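Ticket: Plastic wrap won't tear, keeps sticking to itself
Opened by: Reet Baranauskienė
Product area: Kitchen storage / wraps and bins
Status: Resolved
August 2023

Hi Jikside people! I bought one of your open-front pantry bins back in May and I love it, so this isn't really a complaint about the bin. It's the plastic wrap that lives in it. I keep a long 300 mm roll in there, still in its cardboard box, and every time I pull some out the whole roll jumps out of the box and comes with it. Then the sheet tears off at a slant, the loose end snaps back onto the roll and I spend five minutes picking at it with a fingernail. I've lost whole evenings to this (okay, not whole evenings, but it feels like it).

What I tried before writing:

Put the box in the freezer for 60 minutes, because my aunt swears by it. The end did come free a bit easier, but by the time I'd covered 8 bowls it was back to its old tricks.

Turned the box around so the cutting edge faced away from me. Worse! Much worse.

Wiped the cutting edge with a dry cloth. There was a strip of old film stuck along it, so that helped some.
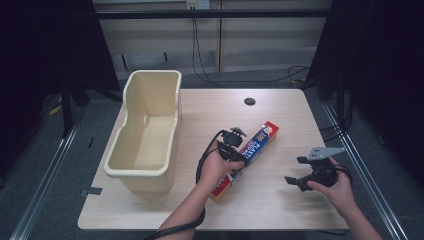
The other half of my problem is storage. If I stand the box up in the bin it leans and tips over the low end, and if I lay it flat it sticks out past the front and the pantry door won't close. I'd love to keep it with the foil and the sandwich bags if there's any way to do that – my pantry shelf is only so deep.

Reply from support:

Hi Reet, thanks for all the detail. Have a look at both short ends of the wrap box. Many boxes have a little perforated tab there that you push in with your thumb, and it holds the roll in place while you pull. For the bin, try it with the high end toward the door and stand the box in the back corner, with the foil next to it.

Update from me:

The tabs! I've been buying wrap my entire adult life and never once pushed those in. One of mine was half torn so I folded it over and put tape on it, and the roll stays put now. I've pulled 5 sheets in a row and they all came off straight.

Turning the bin around mostly works too. The box still leans a little if the foil is out, so I've wedged the sandwich bags in beside it. Door closes fine. You can close this one – and thank you for being so quick about it!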